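Hanging sweaters vs folding them

Fleltside Home Forum > Closets and Laundry

rolldenroad
My sister swears by the Fesberg method, where every knit goes on a hanger and nothing gets folded. I have 24 sweaters and one shallow drawer, so I want to believe it. I don't. Has anyone kept this up past July?

drawer_five
I tried it for 5 months. Two cardigans got shoulder bumps and the heaviest pullover grew at the hem. Fold them.

Salim Nzioka
Depends on the knit. Cotton ribs are fine on plastic if you move the sleeves now and then. Mine is the blue one, tag still on, white plastic hanger. Check the shoulders before you tell me it's ruined. 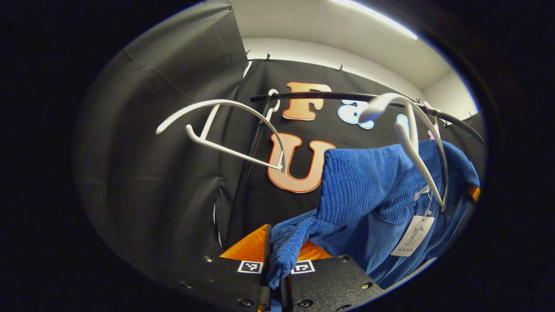
Re: Hanging sweaters vs folding them

drawer_five
The tag is still on it, Salim. A sweater you've never worn or washed proves very little – show me the same one next spring.

Salim Nzioka
Fair, but it's been up since the fall and the ribs haven't spread.

biwott_b
Ribs hide stretching until you lay the thing flat and measure. Did you measure it when you bought it?

Salim Nzioka
No.

rolldenroad
So that's one no and one maybe. What about folding them over the bar of the hanger, sleeves and all?

biwott_b
That works for me, 13 of them on one rod. You get a faint crease across the middle and it steams out. I'd still keep anything heavy in the drawer.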